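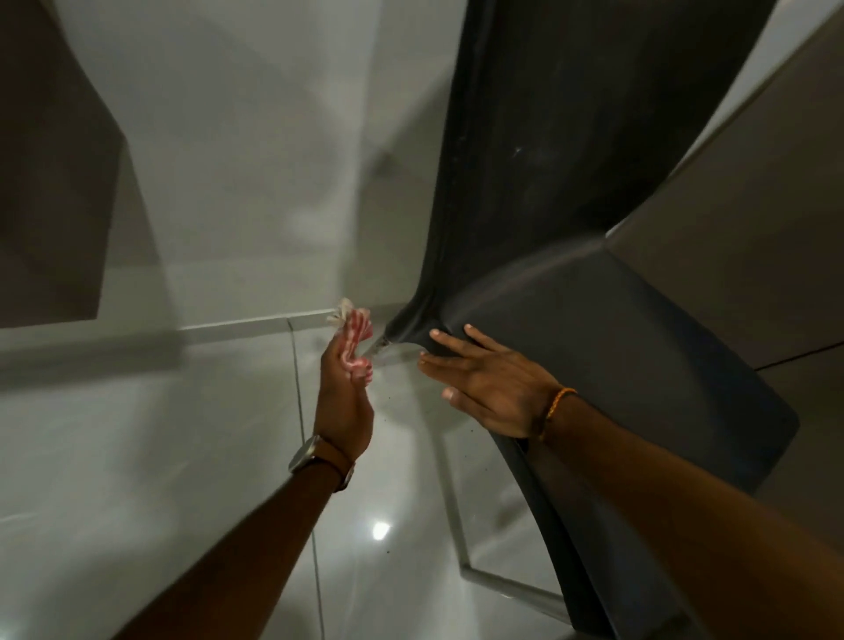

La tercera práctica del taller trata de cómo se describe una tarea doméstica para que un robot pueda aprenderla a partir de demostraciones humanas. Una tarea se describe por sus contactos, sus apoyos y sus objetos, y conviene hacerlo antes de escribir una sola línea de código. Al limpiar una silla inclinada, por ejemplo, la mano izquierda lleva el trapo de rayas hacia la punta estrecha del plástico y la derecha, con los dedos extendidos, sujeta la carcasa. Si en la anotación solo se escribe «limpiar silla», se pierde la mitad del trabajo, que es el de la mano que sostiene.

## 1. Vocabulario de la anotación

Usaremos los mismos términos que en la práctica anterior, con dos añadidos.

- **Mano activa:** la que produce el cambio que se busca.
- **Mano de apoyo:** la que fija, sostiene u orienta el objeto. Se anota siempre, aunque no se mueva.
- **Herramienta:** objeto que una mano sujeta para actuar sobre otro. Un trapo cuenta como herramienta.
- **Zona de contacto** (nuevo): parte del objeto sobre la que se actúa. Se nombra con palabras de la forma: borde, punta, pata, asiento.
- **Postura del objeto** (nuevo): de pie, inclinado, volcado, en el aire.

Los objetos deformables dan problemas. Un trapo arrugado no tiene una orientación clara, y en Meltholm, el simulador que usamos en clase, se representa como una malla de 100 nodos. Para esta práctica no hace falta tocar la malla. Basta con anotar por dónde se agarra.

## 2. Los datos

El conjunto del curso está en la carpeta compartida Zimisport. Contiene 2,412 segmentos, de los cuales 930 corresponden a limpieza de muebles. Cada equipo recibe una parte. La lista de reparto la lleva Eilif Dahlgren; los cambios de equipo se le comunican a él y no por el foro.

Antes de anotar un segmento, se ve entero una vez sin parar. En la segunda pasada se marcan los instantes de inicio y fin de cada contacto. Quien anota no debe suponer lo que ocurre fuera de la vista: si una mano desaparece, se escribe «no visible» y se sigue.

## 3. Qué se entrega

Un archivo por equipo, en formato de tabla, con estas columnas:

| Columna | Contenido |
|---|---|
| inicio, fin | en segundos, con un decimal |
| mano | izquierda o derecha |
| función | activa o apoyo |
| herramienta | nombre, o «ninguna» |
| zona | zona de contacto |
| postura | postura del objeto |

Además, una página de texto en la que se responda a lo siguiente: qué segmentos generaron desacuerdo dentro del equipo y cómo se resolvió. Los desacuerdos no bajan la nota. Una página que dice que no hubo ninguno suele indicar que anotó una sola persona.

## 4. Del apunte al robot

El brazo del laboratorio, el Tirero, tiene una sola pinza. Esto obliga a tomar una decisión en todas las tareas de dos manos, y hay tres salidas habituales:

1. Sustituir la mano de apoyo por una fijación mecánica. El año pasado el equipo de Åsmund Wallin usó un tornillo de banco con forro de goma y funcionó con objetos pequeños. Con una silla no cabe.
2. Cambiar la postura del objeto para que se sostenga solo. Volcar la silla elimina el apoyo pero deja otras zonas fuera del alcance.
3. Repartir la tarea con una persona. El robot pasa el trapo y la persona sujeta. Es la opción que exige más cuidado con la fuerza máxima: en el taller el límite está en 9 newtons y no se modifica.

Cada equipo elige una salida para un segmento de los suyos y la prueba en Meltholm. La prueba en el brazo real es voluntaria y se reserva turno en la hoja de la puerta.

Un error frecuente del curso pasado: la pinza apretaba bien el trapo, pero el trapo giraba al rozar con el plástico y acababa rozando el metal de la pinza contra la pieza. Se corrige agarrando más tela y dejando menos vuelo — unos dos dedos por delante de la pinza son suficientes.

## 5. Evaluación

La tabla vale la mitad de la nota, el texto una cuarta parte y la prueba en simulación el resto. Los archivos se suben a la carpeta del equipo antes de la sesión de mayo dedicada a Myklebust, el controlador de fuerza que sustituirá al actual. Para esa sesión hay que traer leída la sección de fricción del cuaderno, con los ejercicios pares hechos.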